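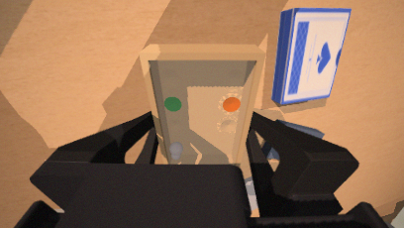 The two-dot box, rendered from behind the gripper.

Home Stories Archive About Contact

THE GREEN SIDE

Marcela Ďurica kept the log in the third person, as they had taught her at Stallik, and saw no reason to change when the arm moved into her garage.

July, 6:19 a.m. Operator started the simulator. Operator had not slept well.

The task was called Sokol, after the street. In the model there was a cardboard box standing open on a tan table, with a green dot and an orange dot on its inner panel. There was a card box off to the right with a blue spade on it, put in as clutter. The controller had to bring the fingers to either side of the carton and stop. It could then be told a colour.

She had built the rendered table from measurements of the bench behind her, which had been her father's. The grain was wrong. She had spent an evening on the grain and given up.

Run 1 to run 90: the fingers closed on the walls at the correct height. When told orange, the controller moved to orange. When told green, it moved to green, paused for six seconds, and reported no fault.

She read the trace. The pause sat between two commands, and neither command asked for it. She cleared the cache and ran another set. The pause stayed at six seconds to the third decimal place.

At noon she rang Wustitz, where the controller board had come from, and was put through to a man who asked for the serial number and then asked for it again.

"Does it drop the part?" he said.

"No."

"Does it miss the target?"

"No. It waits."

"Then it's within tolerance," he said, and gave her a reference number ending in 200.

She wrote it on the masking tape along the edge of the bench. There was older tape under it in her father's printing: glue lengths, a phone number, the word Finilness, which was the boat he never got past the ribs. He used to stand at that end with a clamp in his hand before he tightened anything. She had never timed it.

4:40 p.m. Operator reviewed the delay. Source not located. Delay does not affect placement.

She put the kettle on, came back and typed green. The fingers moved in and stopped. She left her hands off the keyboard until it was finished – then she saved the build under a new name and opened the garage door to let the heat out.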